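An afternoon at the Drokico open day

Drokico opened its doors on 13 Mar 2024 and promised visitors a look at "the home of tomorrow, working today". I have a home of today that isn't working at all, so I went.

The way in is past a bicycle shop and up 21 stairs, which may be a quiet comment on the state of walking machines. At the top you get a badge, a biscuit and Ghassan Shboul, who ran our tour at a brisk trot. He let us get close to everything, and I was grateful for that, having been to fairs where the machine lives behind a rope and waves.

The hands are smaller-looking than I'd hoped and much better dressed. They wear black fabric that wrinkles at the thumb like a sock that has lost heart, with metal joints showing above it and a rubber tip on each finger. I asked Shboul whether the cloth goes in the wash. He said it did. I asked who does the washing. He moved us along.
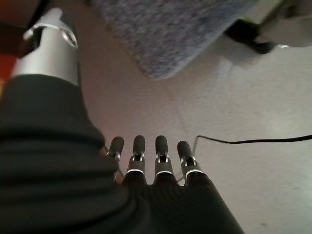 Laundry, or something near it

Most of the afternoon went on fabric. Every firm in this game can show you a machine lifting a box, and my house is short of boxes. It's full of blankets, jumpers and the sort of throw that sheds on your trousers. Thick fleece is a fair test, then. It has no proper edge to speak of, and wherever you take hold of it the rest comes along in folds and hides the bit you wanted.

I can report that the grip is firm. Cloth gets gathered up into a pinch with great conviction, much as I pick up a wet towel someone else has dropped. Whether gathering counts as tidying is a question I've had at home for years – I take the machine's side.

Shboul gave the price of the smaller model, the Clandia, as 524 a month with a 90 day trial. I wrote it down, then wrote down what I pay for ironing, and closed the notebook.

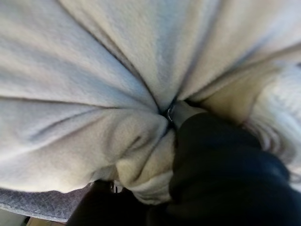 Thaís Assunção, standing next to me with her coat still on, thought I was being mean about it. Her view was that picking up is the hard part and folding is only geometry, and that she would happily take a machine that got things off the floor and into a heap she could deal with on Sunday. She'd had a go with the Dollska at a fair in December and rated this one well above it for soft things. Plates she wouldn't trust to either.

I asked Shboul for a date by which I could stop doing my own chores. He said seven years, then looked at the thumb and said it depended on the chores.

The next open day hasn't been fixed. Wear flat shoes for the stairs, and get to the biscuits before the tour, as there were only crumbs by the time we came back.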